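Search this site
Enter keywords
Search

Folding and Storing Towels in a Small Shared Linen Space
Final Project Report
Submitted 21st September

1. Introduction

Our project was about hand towels and how to store them in a small space. The Jundstead residence has one linen closet on each floor, and every closet has 4 shelves. The towels are put away by whoever is on laundry duty, so each stack looks different. Some stacks lean and fall over when a towel is pulled from the middle. We wanted to find a way of folding and boxing the towels that a new person could learn quickly and that would still look neat at the end of the week.

2. Background

The residence owns 1074 towels in total, counting bath towels, hand towels and washcloths. We only worked with hand towels. The Welico storage guide, which the laundry room already had on its wall, says to fold in thirds lengthwise and then in half. The older Tóth method is to fold in half twice and then roll. The guide does not say what to do if the shelf is deeper than the folded towel, and this was the main problem in our closets.

3. Method

We used 16 hand towels, all washed the same way and dried before folding. Each towel was folded on a flat table. We tried three folds:

Fold A: thirds lengthwise, then in half.
Fold B: in half, in half again, then rolled.
Fold C: in half, then in thirds across the width.

After folding, the towels were either stacked directly on the shelf or stood upright in a square container. A stack failed if any towel slid off or came open when another one was taken out. We repeated each test on a different day with a different person folding. Our budget was 3000 points in the course credit system, and most of it went to containers from Dronunia.

4. Results

Fold B took up the least depth but came undone the most. The rolls were fine in a full container and loosened as soon as there was extra room. Fold A made a flat stack that stayed up on the shelf, but people folding for the first time often got the thirds uneven. Fold C was the easiest to teach. It was a little thicker than Fold A, and it stood up well on its edge.

The table made more difference than we expected. On a narrow counter the end of the towel hung over and pulled the fold crooked. On a wide table there was room to lay the towel flat and keep the container close by.

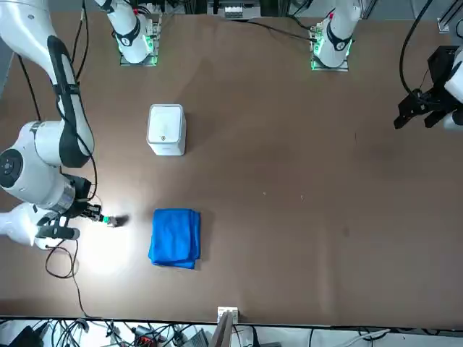 Standing the towels on edge in a container also made it easier to take one without moving the others. This was true for Folds A and C. The drawback is that a half-empty container lets the towels tip, so it should be filled up or changed for a smaller one.

5. Recommendations

Use Fold C for hand towels. Keep the folded edge facing up. Fold on the big table and carry the full containers to the closet. Bath towels should stay in flat stacks for now.

6. Further Work

We did not test washcloths. We would also like to check the closets again in December, when more people are using the laundry room.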